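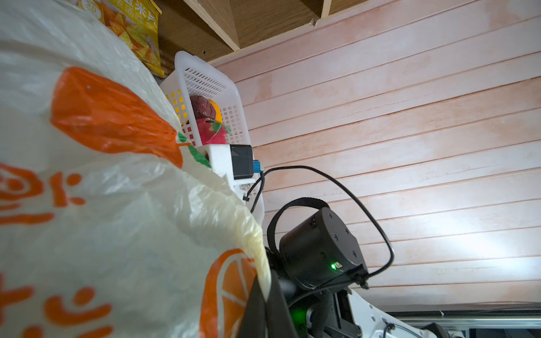 7. Unpacking the shopping and filling the basket

The Kimer shelf set comes with a slotted basket, and the box claims it will keep fruit fresh for longer. Treat that claim with some doubt. The slots let air in at the sides. They do nothing for fruit that was bruised on the way home.

Before you start, fit the shelf as shown in section 2 and check that it doesn't rock.

1. Set the shopping bag down on a flat surface next to the shelf. Big printed plastic bags slump as soon as you let go, and round fruit rolls out first.

2. Take out the snack packages and put them to one side. They can go on the shelf afterward, standing up against the wood.

3. Take out the fruit one piece at a time. Do not tip the bag over the basket, whatever the picture on the carton suggests.

4. Put the largest fruit in first. A dragon fruit belongs at the bottom, with its scales lying flat so the tips don't catch in the openings.

5. Put smaller round fruit on top. Passion fruit and mangosteens have tough skins and can take some knocking about. Anything soft goes in last.

6. Stand the basket upright and push it back until it touches the partition.

Caution: A basket left at a tilt will hold its fruit for a while and then drop it when someone bumps the shelf. Don't rely on the "non-slip base."

Note: The carton says the basket needs no washing before first use. Wash it anyway, in warm water with a little dish soap. The small square openings trap dust, and a soft brush gets it out faster than a cloth.

Note: Earlier leaflets recommended the Pevance liner, part 3336. Finlay Matheson, who revised this section, tried one in January and took it out again. It covers the slots, so you have paid for airflow and then blocked it.

7. Empty the bag completely before you fold it. Check the bottom corners for small fruit, then press the air out from the closed end toward the handles.

Caution: Keep empty plastic bags away from babies and small children. Do not store them inside the basket under the fruit.

If the basket cracks along a row of openings, stop using it. Glue does not hold there. For a replacement, see section 8.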